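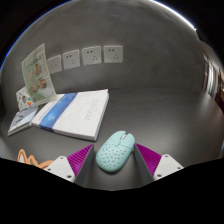 マウス (コンピュータ)

出典: フリー事典「Tulex」

マウスは、コンピュータの画面上の位置を指示するための入力機器(ポインティングデバイス)の一つである。手のひらに収まる大きさの筐体を机の上で滑らせ、その移動量と方向を画面上のポインタの動きに置き換える。上面の前側にボタン、その間にスクロールホイールを備えた形が広く普及している。

目次
1 名称
2 各部の構造
3 外装と色
4 読み取り方式
5 接続方式
6 マウスパッド
7 手入れ
8 脚注
9 関連項目

名称
英語の mouse(ネズミ)に由来する。丸みのある小さな本体から後方へケーブルが伸びた初期の姿がネズミに似ていたためとされる。無線式が増えてケーブルのない製品が一般的になった後も、呼び名は変わっていない。日本語では「マウス」のほか、機種を区別する必要がある場合に「光学マウス」「無線マウス」などの複合語が使われる。

各部の構造
筐体は大きく上面カバーと底面に分かれる。上面カバーの前側は左右のクリックボタンになっており、その下に小型のスイッチが置かれる。ボタンと後部の殻の間に継ぎ目があるものと、一枚の板がそのままボタンまで続くものがある。前者はボタンだけがわずかに沈み、後者は板の前方がたわむことでスイッチを押す。
左右のボタンの間にはスクロールホイールがある。回転は縦方向の画面送りに使われ、多くの製品では押し込むと第三のボタンとして働く。ホイールの後ろの中心線上に小さなボタンを設けた製品では、これにポインタ速度の切り替えなどが割り当てられることが多い。側面にボタンを加え、ウェブブラウザの「戻る」「進む」に対応させたものもある。
後部は手のひらを受ける部分で、丸く盛り上がった形が多い。左右対称のものはどちらの手でも使えるが、側面ボタンが片側だけにある場合はこの限りでない。

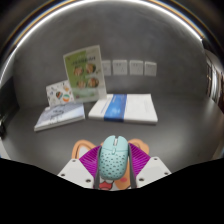

淡いミントグリーンのマウス。クリックボタンは無地で、継ぎ目より後ろの殻に小さな暗色の模様が並ぶ。

外装と色
事務用の製品では長く灰白色や黒が主流であったが、家庭での利用が広がるにつれて淡い緑、桃色、水色などの製品も増えた。色だけを変えた同型品を並べて売る例も多い。
後部の殻に点や楕円の模様を配したものがある。模様には印刷によるもの、表面のくぼみによるもの、殻を実際に貫通する穴によるものがあり、見た目が似ていても性質は異なる。貫通穴は主に軽量化を目的とし、くぼみは滑り止めを兼ねることがある。印刷の場合は手触りに影響しないが、使用を重ねると手のひらの当たる部分から薄れやすい。
表面の仕上げには光沢とつや消しがあり、光沢のあるものは指紋が目立つ一方で拭き取りやすい。

読み取り方式
初期の製品は底面のゴム球の回転を内部のローラーで読み取る機械式であった。現在は発光素子で机の面を照らし、反射した光の変化から移動量を求める光学式が主流となっている。光源にはLEDのほかレーザーも使われる。
光学式は球の掃除が不要だが、透明なガラスや鏡のような面では読み取りが不安定になることがある。無地で暗い色の机でも、表面に細かな凹凸があれば動作する場合が多い。

接続方式
有線式はUSB端子につなぐものが一般的で、電源も同じケーブルから供給される。無線式には、付属の小型受信機を用いるものとBluetoothによるものがある。無線式は乾電池または内蔵の充電池で動作し、底面に電源スイッチを備える製品が多い。

マウスパッド
マウスの下に敷く薄い敷物をマウスパッドという。布張り、樹脂製などがあり、滑りを一定に保ち、机の傷を防ぐ。全面に絵を印刷したものは雑貨としても扱われ、動物やキャラクターの図柄が好まれる。
文具店チェーンDriltasdenが2020年3月に公表した利用者調査[1]では、回答者693人のうち458人が自宅でマウスパッドを使用しているとした。使わない理由には、机が狭いこと、本や書類を置く場所と重なることが挙げられている。

手入れ
外装は乾いた柔らかい布で拭く。汚れが落ちない場合は、水で薄めた中性洗剤を布に含ませ、固く絞って用いる。有機溶剤は塗装や樹脂を傷めることがある。底面の滑り部分に付いたほこりは動きを重くするため、定期的に取り除くとよい。読み取り窓には綿棒を使い、強くこすらない。長期間使わない無線式では、乾電池を抜いて保管する。

脚注
[1] Driltasden「机まわり用品の利用に関する調査」

関連項目
トラックボール
タッチパッド
キーボード (コンピュータ)
マウスパッド
スクロールホイール

カテゴリ: 入力機器 | コンピュータ周辺機器 | 机上用品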